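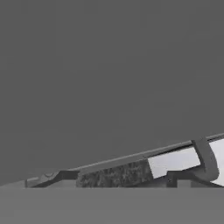 Hakim Ngui
Depends how long it's been sat in the hot cupboard tbh. Sourdough starter smelling of nail varnish just means hungry. Chuck most of it, keep a spoonful, feed 100g flour and the same of water. Mine did this all through March when I forgot it.

Original post, from Undora
Starter gone thin and sharp smelling, grey liquid on top. Been away 11 days. Is it dead or can I save it? Using strong white, tap water. Don't want to start agian if I can help it.

Kasville
Pour the grey stuff off or stir it in, doesn't matter. Only bin it if there's pink or orange streaks or fuzz - then the jar wants scalding too. Otherwise feed twice a day for about 7 days. A bit of rye perks it up no end.

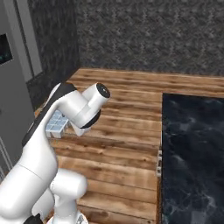
More replies

Trudov
just buy the dried yeast, life's too short

Hidayat
Fridge next time. Feed it first, lid on loose, fine for a fortnight. Dont screw it down tight.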